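Kimix Low-Wall Storage Box (red, medium): long-term review

Category: kitchen storage
Tested: 17 weeks
Rating: 3.5 out of 5

The Kimix low-wall box is an open container intended for packaged dry food. It has four upright sides, no lid, no divider and no handles. It is sold in red, grey and white, in three sizes. I bought two of the medium size in red in May to replace a pair of deep baskets that had become difficult to use, and have had them in service since then. One sits on a pantry shelf and one on the worktop next to the bread.

The review covers the medium size only. I have handled the small one in a shop and it appeared to be the same design scaled down, but I have not used it.

Construction

The walls are moulded in one piece with the rim. The floor is a separate panel dropped in from above and held by a lip at the base of each wall. Mine came with the brown floor panel, which is the standard supply with the red shell. The panel can be lifted out for cleaning by pressing up from beneath at one corner. On one of my boxes it came out easily from the first day. On the other it was tight, and needed the flat of a butter knife along the left edge the first few times.

The walls are stiff enough for the purpose. With the box fully loaded and lifted by its two short sides there is a small amount of outward bow along the long sides, which goes when the box is set down. I would not carry it up a flight of stairs full. For moving it from shelf to table it is adequate.

The rim is plain, with no rolled edge. It is comfortable to grip for short periods. There was a small moulding burr on the inside of one corner, which I took off with fine abrasive paper. The second box had no such fault.

The colour has held. The shelf box gets no direct light, so that proves little, but the worktop box gets sun until late morning and I can see no difference between the two when they are put side by side.

Wall height

The low wall is the main feature of this design and the main reason to choose it or reject it. Most food boxes in this price range are deep, with the contents stored upright in the manner of files. The Kimix is shallow enough that a packet laid at an angle will show most of its front above or near the rim, and the contents can be identified without moving anything.

In daily use this works well with packets of mixed size. Long flat packets go down one side, smaller ones lean on each other in the middle, and anything with a stiff tray or a rounded shape goes into a back corner where two walls support it. 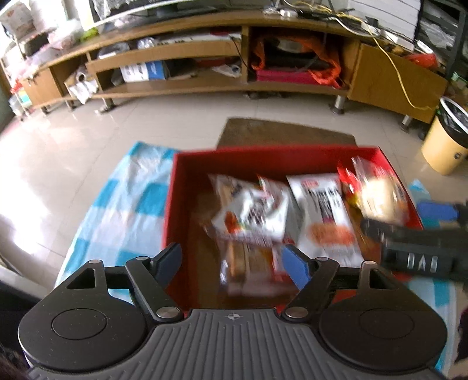 Medium box in use with mixed packets. The bare strip of floor is on the left.

The disadvantage is that tall packets are not held. A long packet stood on its end will go over the wall when its neighbours are taken out. Laid flat or on a shallow slope it is stable. Anyone who wants to keep spaghetti or tall cereal bags upright should look at the Tapley deep bin instead, which I used before these and which does that job properly.

The low wall also means that items shift when the box is pulled forward sharply. Plastic film slides easily on plastic film, and a packet resting on top of others will move first. After a quick pull I usually find one packet lying across the rest. It does not fall out, but it does hide the ones underneath.

Capacity

The maker quotes capacity in litres, which is of limited use for food packets, since most of the volume in a loose arrangement is air. A better guide is how the box behaves at different levels of fill.

At half full the packets lie nearly flat and tend to gather at whichever end was last lowered. A strip of floor is left exposed, normally on the side from which one takes things. At three-quarters full the packets begin to support each other and lean at useful angles. I find this the best level. At completely full the top layer sits above the rim and the advantage of the low wall is lost, as there is nothing to retain it.

Two medium boxes at three-quarters full took everything from my old baskets except the tins, which I have moved to a lower shelf. Tins are not a sensible load for this box in any case. The floor panel deflects under them.

Access

Clearance above the box matters more than I expected. My upper shelf has a gap of 18 cm from the rim of the box to the underside of the shelf above, and this is sufficient to reach in with a hand and lift a packet out without pulling the box forward. I tried it on a lower shelf with less headroom and had to slide it out every time, with the shifting described earlier.

The upright walls help here. Several competing boxes have sloping sides so that they nest in the shop, and these lose usable floor at the edges. With an upright wall a flat packet can be pushed fully to the side. The cost is that the Kimix boxes do not nest when empty, and two of them take up the space of two.

Packets that get wedged between a larger one and the far wall can be awkward. There is very little give in the wall, and a corner of film is often all there is to take hold of. The remedy is to lift out the central packet first. Clear-film packets with a stiff pointed corner are the easiest to retrieve, and smooth glossy ones the most difficult.

Cleaning

With the floor panel removed, both parts can be washed in warm water with washing-up liquid. The lip that holds the panel collects crumbs, especially if bread or rolls are kept in the box, and it needs a soft brush. A cloth does not reach into the angle. I clean the worktop box every 2 weeks and the shelf box much less often.

The instructions permit the dishwasher on the top rack. I did this once with the shell and it came out unmarked. The floor panel would not fit on the rack beside the plates, so I have washed both parts by hand from then on.

The brown floor hides crumbs and light stains. I regard this as a fault in a food container. The white version has a pale floor and would probably be the better choice for anyone keeping bakery items.

Stability on the shelf

There are no feet. The underside is smooth, and on a painted shelf it slides freely, which is convenient when pulling the box out and less so on the worktop, where it creeps backwards when one reaches in. I fitted four small self-adhesive pads from Gandolska to the worktop box. These stopped the movement and have stayed in place through washing, although one has started to lift at its edge.

The boxes do not stack. There is no locating feature on the rim, and the open top would in any case defeat the purpose.

Comparison

Tapley deep bin: better for tall packets, tins and bottles. Has a handle cut into the front. Contents at the bottom cannot be seen, and in my case went out of date there. Heavier when empty.

Sandero wire tray: similar height to the Kimix, and better ventilated. Small packets catch their corners in the mesh, and a thin film packet was punctured in my first week with it. Harder to clean.

Kimix low-wall: best visibility of the three and the kindest to thin packaging. Weakest at holding anything upright.

Price

I paid £84 for a set that included the two medium boxes, a small shelf rack and delivery. Bought singly the boxes work out slightly dearer. I have not reviewed the rack here because I returned it. It was 2 cm too wide for the cupboard, an error in my own measuring.

The price is on the high side for a plain box with no lid. The Sandero tray costs a good deal less. I consider the removable floor worth paying something for, but the fit of that part ought to be more consistent between one box and the next.

For

Contents visible from above without unpacking
Upright walls give full use of the floor area
Removable floor panel
Colour stable so far

Against

Does not hold tall packets
Contents shift if pulled forward quickly
Floor panel fit varies
No feet
Does not nest or stack

Recommended for packets of mixed shape on a shelf with reasonable headroom. Not suitable for tins or bottles. Measure the gap above the shelf as well as its depth before ordering, and allow for the rim, which adds a few millimetres to the outside dimensions given on the label.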